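Þórarinn Vestergaard looks after the washrooms at the Skillach guesthouse, and he has firm opinions about white basins. "A dark drop on porcelain looks worse than it is," he told me when we met on Mon 6 December. "People see it and take the strongest bottle. I take a cloth first."

His cloths are dark blue, and he buys them from Kwiatkowski, up to 71 in one order.

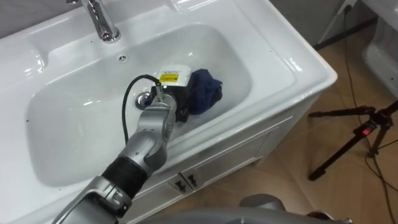
"The cloth must be soft, and you must fold it again when one side is dirty," he continued. "I begin at the rim and go down to the drain. If you begin at the drain, you carry the dirt up with you."

The area near the stopper takes most of his patience. Small drops are easy, he says, but a thin streak can stay behind – and then the guest sees only this streak. 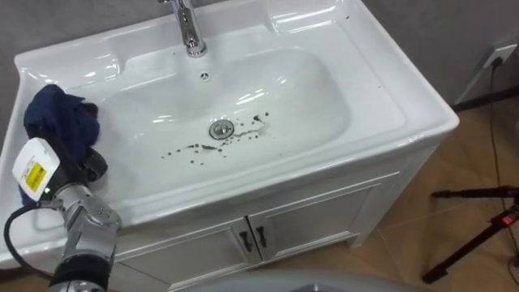

Dark splatters near the drain of the white basin, and a navy cloth at the left rim.

He learned the work in July, in his first season, from an older colleague at Waro. She allowed him 2 cloths for each room and no scouring powder. "I was angry with her," he said. "Now I do the same with the new people."
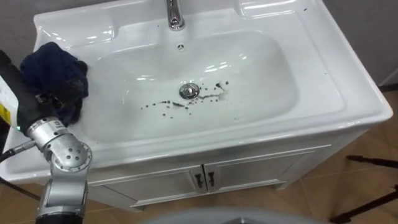
What do you do with the chrome?

"I leave it for the end, and I use a clean cloth with a little warm water. Then I dry it."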